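Plukus gripper trial, Section 4: Stone test on the Go board

Do this before you swap fingers or controllers. Same board for both grippers or the numbers mean nothing.

4.1 Check the cell

1. Both arms powered, LED rings teal. Any other color, stop, see Section 9.
2. Board flat on the wood, between the slatted surfaces. Keep the control buttons in reach.
3. Bring the test arm over the board, slow speed. Watch the cables at the elbow, they droop.
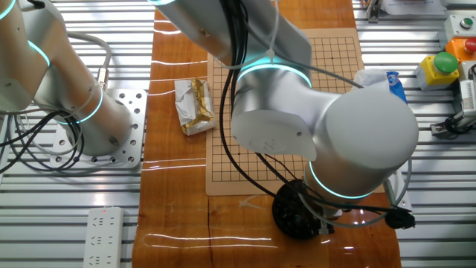

4.2 Pick and hold

4. Load the Vamness profile. Grip force 13 to start.
5. Close on one black stone. Raise, then creep over the grid, just under a star point.
6. Read the wrist view. Stone should sit at the tip, between the finger blocks. Crooked = open, re-seat, try agian.

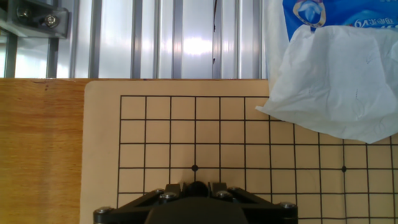
Fig. 4-2. Wrist view, dark stone at the finger tips.

CAUTION: No hands over the board while the arm is live. Not even to fix the tissue.

4.3 Place and back off

7. Lower, open, retract. Wrist to 135 before you move sideways.
8. Check the stone against the lines. On an intersection = pass. In a cell = fail, log it.

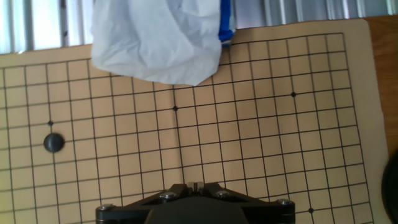
4.4 Reset

9. Take the stone off. Return to the start pose, wrist 270.
10. Compare with the Evmont run. Bare grid, fingers clear of the paper. Save the veiw with the log.
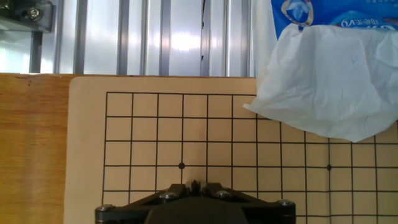

Fig. 4-4. Bare grid, gripper fingers at bottom center.

Note: log code 985 = profile not saved. Repeat step 4.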